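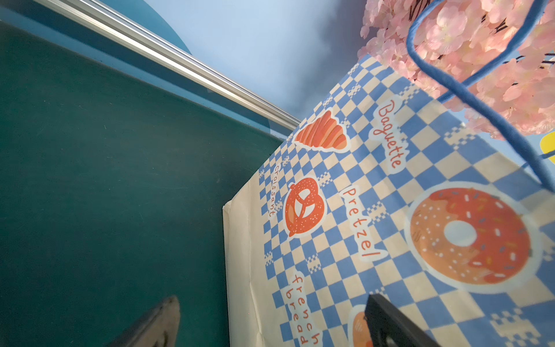

Projects > Namgate Court Support > Reports to funders

Progress report: court observation and defendant support, Namgate

Francine Poirier, March

Print this page | E-mail this page

You asked for a plain account of what the second half of the grant has paid for. I will give it, along with my doubts, which have grown since the last report.

The observation work is on schedule. Our observers sat through 257 first appearances at the Namgate courthouse, nearly all of them people charged after demonstrations or during the housing occupations on Morin Street. Most hearings were short. A good many were over before the observer had finished writing down the charge. We recorded whether the person had a lawyer, whether bail was asked for, whether it was granted, and on what conditions. Those four fields are complete for every hearing. The fifth, which was meant to capture the reasons given from the bench, is patchy, and I would not build anything on it. In many cases no reasons were audible from the public seats. In others two observers in the same room wrote down different ones.

The proposal said that having observers present would lead to "fairer and more consistent bail decisions." I did not write that sentence and I can't report that it has come true. The share of people released went up slightly after we started. It also went up in the other courtroom, where we had no one. There was a new duty judge on the Friday list during the same period, and any of us who sat through those sessions would credit the judge before we credited a person at the back with a clipboard. Please do not repeat the claim in your annual review on the strength of our figures.

Bail conditions are where I think we have found something. Bans on attending "any protest or assembly" were imposed on people charged with minor property damage and, on two occasions, on people whose charges had nothing to do with a protest. One of those bans was lifted when a lawyer raised it. The other stood until the charge was dropped. Our legal adviser regards the wording as too wide to enforce. The prosecutor's office has been sent our note and has not replied.

The support line has been less of a success. It was set up so that families could find out where someone was being held and when they would be brought to court. It took 1210 calls. That number looked good in the interim report, and I let it stand there without comment, which I regret. When we went through the log, a large part of it turned out to be repeat calls from the same households, made because we had been unable to answer the first time. The police desk would confirm a detention to a lawyer but not to us, and it took us far too long to stop telling callers otherwise. The script has been rewritten. It now says what we can find out and what we can't, and it gives the duty lawyer's number near the top.

The case database supplied by Stillari works, in the sense that records go in and come out again. It does not do the job described in the contract. Dates of adjourned hearings have to be entered twice, and there is still no way to lock a file when a defendant asks for their details to be removed. We do that by hand. Stillari says a fix is coming in the next release and has said so before. I have held back the final payment and will go on holding it.

Training was delivered by Zolia over 2 days. Attendance was good and the feedback forms were glowing, as feedback forms handed out before lunch tend to be. A better test is whether people's notes improved, and on that the picture is mixed. Newer observers are clearer about what counts as a bail condition. The habit of recording opinions about the defendant's manner has not gone away, and I have sent several sets of notes back.

Spending is under budget, mainly on account of the Stillari payment and a staff post that stayed empty for 4 months. I don't count either as a saving.

For the remaining period I would like your agreement to three changes. Drop the target for call numbers, which measures our failures as much as our work. Move what is left of the outreach money into legal advice on the protest bans. Put observers in the second courtroom on alternate weeks, so that by the end we have some kind of comparison, even a weak one.

I would also like to delay the public launch of the findings. The communications plan has it happening before the last hearings are logged, and I am not willing to put my name to it on that timetable. The hearing tables and the conditions note are attached. The call log is available on request with names removed.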